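Home | Wallpapers | Samples | Delivery | Help | Basket

Filed under: Help / Patterned papers / Kisska plaid

Kisska plaid wallpaper: frequently asked questions

Last updated April 18, 2024

These are the questions we get most often at Dulleo about Kisska, our diagonal plaid, pattern number 542. If yours isn't covered, the contact details are at the bottom of the page.
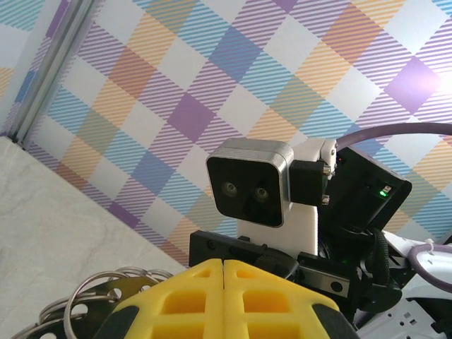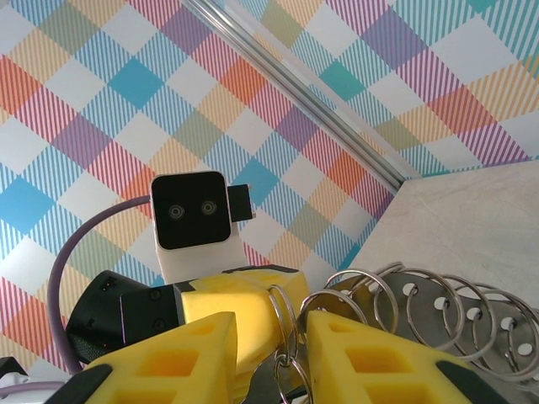
Pastel plaid with a pale grey tabletop in both pictures; there are split rings in both.

What colours are in the pattern?

The two you notice first are lavender purple and sky blue, with white between them. There are warmer shades as well, and these are the ones that people see differently. One customer calls them orange and the next calls them coral. Order a sample if you are trying to match a particular cushion or curtain. Screens vary a lot, and so do photographs.

Why does it look paler in one of the pictures?

The upper right of the wall in the first picture is in very bright light, and the pattern fades almost to white there. Strong light does this to any pastel print. If your wall faces a large window, pin the sample up and look at it in the morning, at midday and again with the lamps on.

Is the plaid straight or diagonal?

Diagonal. The squares stand on their points, so they read as diamonds, and many of the bands have fine parallel stripes in them. If you want a plaid that runs straight up and down the wall, look at Lyons instead. It has wider bands and quieter colours.

How big is a roll?

A roll is 1,025 cm long and a little over half a metre wide. The exact width is printed on the label. Please measure your walls before you order, including the parts above doors and below windows, as those pieces still need to match.

What is the pattern repeat?

18 cm, straight match. Every length begins at the same point in the pattern, so there is less waste than with a drop match. Allow one full repeat extra on each length you cut.

How many rolls should I buy?

Divide the roll length by the height of your wall plus one repeat, and ignore anything left over. The result is the number of full lengths you will get from a roll. Then work out how many lengths it takes to go along the wall and divide one by the other. Always round up. We suggest one spare roll for a whole room. Unopened rolls can come back to us, and a spare is useful if a corner gets damaged later on.

Do I need to check the batch number?

Yes. All your rolls should have the same batch number on the label. The lavender is the colour most likely to shift between batches, and you will see it at the joins. If the numbers are mixed, leave everything wrapped and tell us. We had a batch in February with labels that were hard to read. If yours is one of those, send a photo of the label and we will look it up from the order.

Which paste should I use?

Ready-mixed paste for paste-the-wall papers. Put the paste on the wall, hang the dry length and smooth it from the middle outwards with a brush. Don't use a hard plastic smoother on this one – it can leave shiny lines on the purple.

Where should I start hanging?

Not in a corner. Draw a plumb line a little less than one width from the corner and hang your first length against that. Diagonal patterns show up a leaning wall more than people expect, and the points of the diamonds should sit level all the way across. Step back after the second length and check before you go on.

Can it go behind a worktop or desk?

Behind a desk, a craft table or a sideboard, yes. Behind a hob or sink, no. Leave a small gap between the table and the wall if the table gets moved about, or fit a clear strip along the edge. Chair backs and table corners do more harm than anything else.

What sort of table goes with it?

Something plain. A pale grey top with faint marbling or mottling works well, as there is a little movement in the surface but it doesn't compete with the plaid. White is fine too, though it can look rather cold next to the blue. We would avoid a strong wood grain, and other checks or stripes close by. Bare metal trims and rails sit happily beside it.

Will small things get lost against it?

On the wall itself, yes, they can. If you hang keys, scissors or tools straight on the paper they are hard to pick out. Keep them on the table or put a plain board behind the hooks. For small metal items such as key rings, a coloured tray makes them easier to find on a grey top.

How do I clean it?

Dust it with a soft dry brush. Marks can be dabbed with a damp cloth and then patted dry. Don't rub, and don't use spray cleaners. Pencil usually comes off with a clean white rubber. Ballpoint doesn't.

Can I hang it over old wallpaper?

We don't recommend it. The white areas are light enough for a dark pattern underneath to show through. Strip the wall, fill any holes, sand it and put up lining paper if the plaster is poor. New plaster has to be fully dry and sealed first.

Can I use one wall only?

Plenty of people do. For the other walls, Odus is our matching range of plain papers, and the lavender and the grey are both close to Kisska. Paint is just as good if you have a shop that will mix to a sample.

Do you charge for samples or delivery?

The first sample of each paper is free. Delivery is free on orders over £100, and the charge for smaller orders is shown in the basket before you pay.

Can I return rolls?

Yes, if they are still sealed and the batch label is in place. Cut lengths and opened rolls can't be returned unless there is a fault. Please look over each roll in good light before you cut it, and stop after three lengths to check for printing faults. We can't refund paper for a whole room once it is up.

Who do I contact with a hanging question?

Wenceslao Zúñiga looks after technical questions. Write to him through the contact form with "Kisska 542" in the subject line, and give your wall height and batch number. He will normally reply on the next working day.

Back to top | All help topics | Request a sample | Contact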